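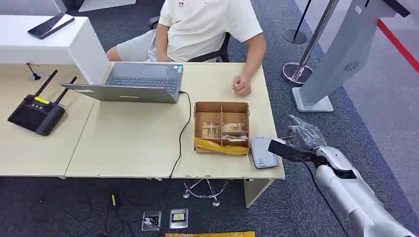

Purkora, the classifieds site for pets and farm animals, will ask every seller of puppies and kittens to give a breeder or rescue number from October. The number will stand at the top of the ad, next to the price and the town. Ads without it will not be published. The checking will be done by people at the company's office in Eynon, and the site promises an answer to each seller within one working day.

The company announced the change on Monday, Sep 14, 2015, in a letter to its registered sellers. It says that 3,801 ads for dogs and cats were placed on the site during the summer, and that 261 of them were removed after complaints from buyers. Most of the complaints were about puppies offered before they were eight weeks old, or about sellers who did not want to show the mother.

"We were too slow with these ads," said Gwawr Bevan, who manages the pets section. "Sometimes the puppy was already sold when we opened the complaint. Now we will look first and publish after."

Private families who have one litter at home can also sell on the site, but they must first ask for a free household number. For this they need to send a letter from their vet with the date of birth of the litter. The same number can be used for one litter only. People who want to give away an adult dog or cat do not need any number, and their ads remain free of charge.

Not all sellers are content. Masanobu Murakami, who breeds Maltese and Japanese Spitz near Kumberg, supports the rule but finds the time too short. He has waited for his own papers since spring – the local office has 900 applications on the pile, he was told – and he expects a litter in the first week of the new rule.

Purkora answered that sellers who are waiting for papers may send the receipt of their application, and this will be accepted until the end of the year.

The shelter in Skiltosstead welcomed the decision. It has room for a few more adult dogs at the moment and will place its own ads on the site without cost.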